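Hand-Held Gripper Tool – Return-to-Use Inspection Checklist
Site: Plollcombe, upstairs work room
Tool: Tosh unit 8, two-finger, trigger operated
Reason for inspection: uncommanded jaw release during small-item handling, October
Status: returned to use with restrictions (see Section 6)

Mark each line P (pass), F (fail) or N (not applicable). A comment is required for every F and for any P that was an F on the previous sheet. Do not carry marks forward from the previous sheet.

Background to this sheet

The operator was lifting small toiletry items from a bed surface when the jaws opened with the trigger still held. The item dropped a short distance onto fabric. No injury and no breakage. The second release came at 3:40 p.m. under the same conditions and the tool was taken out of use. The log shows the trigger signal steady through both events and the jaw position moving without it. The Flestier data recorder was running both times and both files are kept in the Morkedum fault folder.

Section 1. Before power is connected

1.1 Power lead and data lead free of cuts, crushing and tight bends. P
1.2 Leads routed clear of the jaw joints through full travel. F, corrected
Comment: the thin lead could reach the right outer arm when the wrist was turned past level. It had a polished spot on the jacket but no exposed wire. Re-routed and tied. Check again after the first hour of use.
1.3 Connectors seated and latched. P
1.4 Housing closed, no missing screws. P

Section 2. Fingers and joints

2.1 Pivot screws present and seated. P
2.2 Pivot screws at marked torque. F, corrected
Comment: left inner screw turned by hand. Thread lock had been left out at the last pad change. All screws removed, cleaned, refitted with thread lock and paint marked. A screw that moves off its paint mark is a fail, even if it still feels tight.
2.3 Side play at fingertip, measured with jaws half open. P
Comment: was F before 2.2 was corrected. The play alone does not explain the release but would have made it worse on round items.
2.4 Arms straight, no cracks at the corners of the openings. P
2.5 Full travel without binding, ten cycles, power off. P

Section 3. Grip pads

3.1 Ribs intact, no flat areas. P
3.2 Pads fully bonded to fingers, no lifting at edges. P
3.3 Pads clean. F, corrected
Comment: film of hand cream or similar on both pads. Wiped with alcohol and left to dry. Bottles used for this work must be wiped before the run, and the pads wiped at each break.
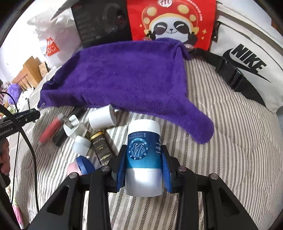
3.4 Pads meet evenly with no item held. P
Comment: checked with a paper strip at top, middle and bottom. Slight drag difference at the bottom, within limit.

Section 4. Hold and release

4.1 Static hold, 300 g round test piece, 60 seconds. P
4.2 Static hold, 400 g round test piece, 60 seconds. P
4.3 Static hold, 920 g test piece, 10 seconds. F
Comment: slipped at 7 seconds, no uncommanded opening. This is a friction slip and a separate matter from the October fault. Weight limit lowered until new pads are fitted – see 6.1.
4.4 Hold with wrist turned slowly through a half circle, both directions. P
Comment: this is the test that reproduced the fault before repair. The position sensor connector had one pin pushed back in its shell. Contact opened when the lead pulled to the right, the controller read the jaws as over-closed, and it backed them off. Pin replaced, shell replaced, strain relief added. Test repeated 20 times with no release.
4.5 Jaws stay put on loss of position signal. F, corrected
Comment: the controller should never have opened on a bad reading. Setting changed from "open on sensor error" to "hold on sensor error, sound alarm." Tested by unplugging the sensor with an item held.
4.6 Trigger release opens jaws fully within one second. P

Section 5. Work area

5.1 Straps, bag handles and loose cords kept out of the path of the jaws. P
Comment: a strap caught between an outer arm and the finger will load the joint sideways. Move it before starting, not during a lift.
5.2 Soft surface flat enough that items do not roll. P
5.3 No glass, blades or open containers among the items. P
5.4 Operator's free hand stays outside the jaws while power is on. P

Section 6. Restrictions and follow-up

6.1 Maximum item weight 400 g until pads are replaced and 4.3 passes.
6.2 Repeat 1.2, 2.2 and 4.4 at the start of every shift for the next two weeks. After that, weekly.
6.3 Check the sensor connector pins on the other Tosh units at Plollcombe. Open.
6.4 Check the sensor error setting on all units – the old value may be the shipped default. Open.
6.5 Add thread lock to the pad change procedure as its own line. Done.

Any further release with the trigger held: stop, leave the leads as they are, note the wrist angle and call it in before unplugging anything. On the first event the lead was unplugged and reseated straight away, and the fault could not be found until it happened again.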